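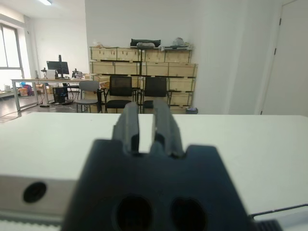 Pitbridge Repair and Mending Evenings: Progress Report to the Ponce Fund

Jun 17, 2024

Dear Montserrat,

Thank you for your patience while I got this together, and thank you again for coming over in the spring, which meant a great deal to everyone who was here. You asked for something short. I have tried, but you know me by now, and there is a fair amount to tell you.

How the evenings are going

We have held 12 evenings since the grant began, all of them in the Didia building on the corner of the old market. You will remember we were worried about moving there from the church hall, partly on account of the stairs and partly because people in Pitbridge are fond of what they know. The first evening was very quiet and I went home rather low. By the third we had people waiting in the corridor with toasters under their arms, and we had to start giving out slips of paper so that everyone was seen in turn.

So far 93 items have been booked in. Lamps and kettles come up most, then clothes, then a great many radios, which I had not expected at all. Clothes nearly always go home mended. Anything with a sealed battery tends to defeat us, and we have become better at saying so at the door so that people don't sit for an hour with their hopes up.

The sewing side

Osvaldo Aguiar has taken on the sewing table and it has grown into something of its own. He began by doing the mending for people, and now he mostly sits beside them while they do it, which is slower but they come back and do the next one at home. He has asked for a second machine. The one we have is sound but heavy, and carrying it up and down those stairs is no joy for anyone. I have put this under requests below.

We also ran four daytime sessions on darning and patching, at the suggestion of a lady who can't come out in the evenings. These were fuller than I had dared to plan for, and I would like to carry on with them after the summer if you are agreeable.

What has been harder

Electrical testing has been our bottleneck. We have only one person trained to sign off mains appliances, and when she was away in May we had to turn things down that we could easily have mended. Two more people are booked on the course in Rikberg, and their fees come out of the training line as agreed.

Publicity has been patchy too, I'm afraid. The leaflets went out late, with the old address on the first batch, and I spent a long afternoon putting stickers over it — my own fault for not checking the proof.

Money

Spending is a little under budget, chiefly on hall hire, where Didia have been kinder to us than they needed to be. Thread, fuses, plugs and solder have cost more than I allowed for. The full sheet is attached, with receipts.

Requests

Could £30 be moved from hall hire into consumables? And may we put the rest of the underspend towards a lighter sewing machine? I have a price for a reconditioned one and can send it over.

We break up for August and start again in September. Do come to the first one back if you can manage it, and bring that lamp you mentioned.

With warm thanks from all of us at the Pitbridge evenings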